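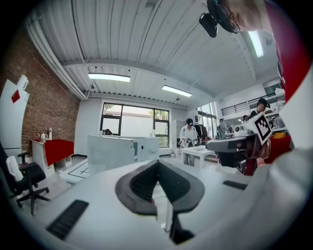
I have been told to sit up straight by a belt, a chair and a phone

My back has been sore on and off since December, and in that time I have taken in more advice about posture than I have about money, teeth or how to drive on ice. Nearly all of it came with total confidence. Very little of it agreed with the rest.

So I'm writing down where I've got to. I'm not a physio. I work at a desk most of the day and I used to row, badly, and those are my only qualifications.

The belt

The first thing I bought was a Pekosport posture trainer. It's a stretchy harness with a small plastic puck between the shoulder blades, and the puck buzzes when you slouch. You decide what slouching means by standing the way you think you should stand and pressing a button. That should have been my first warning. The device only knows what I told it, and I was the one with the bad back.

It buzzed in the car. It buzzed when I bent to feed the cat. One morning it buzzed through an entire bowl of porridge. The app kept a score out of 90 (why 90? the help page doesn't say) and after a few weeks my score was very good and my back felt exactly the same. I had learned to please the puck. I could get full marks by sticking my chest out like a pigeon, and my neck started to ache, so now I had two problems and a high score.

The box says "clinically tested." I wrote to ask what had been tested and what the result was. The reply thanked me for being part of the Pekosport family and offered me a discount on a second harness in a different colour.

I did find other people's reviews, and plenty of them are glowing, but look at when they were written. Most of the ones I read were posted within days of the thing arriving. My back also felt wonderful on the second day. I had just spent the money.

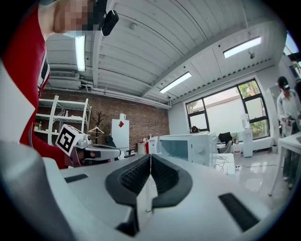

The chair

Then there was the chair. I won't pretend I was above it. A shop called Zunditz opened near my work and they let you sit in things for as long as you like, and after twenty minutes in their most expensive model I would have signed anything.

The one I took home was a Zovex, the cheaper of the two, at $302 on sale. It has 5 levers. I understand two of them. There's a lumbar bump that goes up and down, and depending on where I leave it I either feel held or feel poked. The booklet shows the famous diagram of a person with every joint at a perfect right angle, elbows, hips, knees, like a folding ruler. I have never seen a living person sit like that for longer than it takes to have their picture drawn.

What bothers me is how little anyone seems to question the diagram. I've seen versions of it on office walls for my whole working life, and it has the look of something that was settled long ago by serious people. Maybe it was. When I went looking for the reason behind the right angles, I mostly found other pages with the same drawing on them. A drawing being copied a lot isn't evidence of anything except that it's easy to copy.

Having said all that, I like the chair. It's comfortable and the seat doesn't make that dying-accordion sound the old one made. If you asked me whether it fixed my back I'd have to say no. If you asked whether I'd give it up, also no. I suspect a lot of five-star reviews are really the second answer being given to the first question.

The phone, and text neck

A friend sent me an article saying that looking down at a phone puts the weight of a small child on your neck. I've now seen this claim with at least four different children. Sometimes it's a bowling ball.

I don't doubt that tilting your head forward makes the muscles work harder. I've got a neck, I can feel it. The leap I don't trust is the one from "works harder" to "is being ruined." Legs work harder on stairs and we tell people to take the stairs. People looked down before phones, too. They looked down to knit, read, shell peas, milk cows, gut fish and mend nets. If bending the neck for hours were a new disaster then I'd like to know what my grandmother was doing over all that pastry.

I asked the physio at the clinic on Man Street about it, since I was paying her anyway. She was much less excited than the article. Her view was that my posture was ordinary, that I stayed in it too long, and that I was weaker than I used to be. She gave me 3 exercises, printed on one sheet of paper, in black and white, with no app.

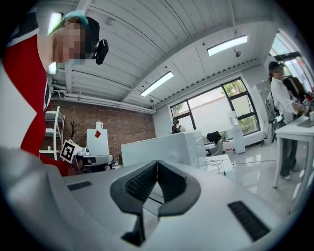
Where I am now

I do the exercises most days. Call it four days out of seven, and one of the exercises I do very quickly because I hate it. My back is better than it was at Christmas. Before anyone writes in to say there you go, the exercises worked: it was also cold and icy then and I was shovelling, and sore backs often settle down by themselves if you leave them long enough. I can't separate those things and neither can you. I did them all at once, on one back, with no control group.

The harness is in a drawer. I tried to sell it online and got one message, asking if it came with the charger. It does. They haven't written back.

I've also started getting up to fill the kettle more often, with much less water in it each time.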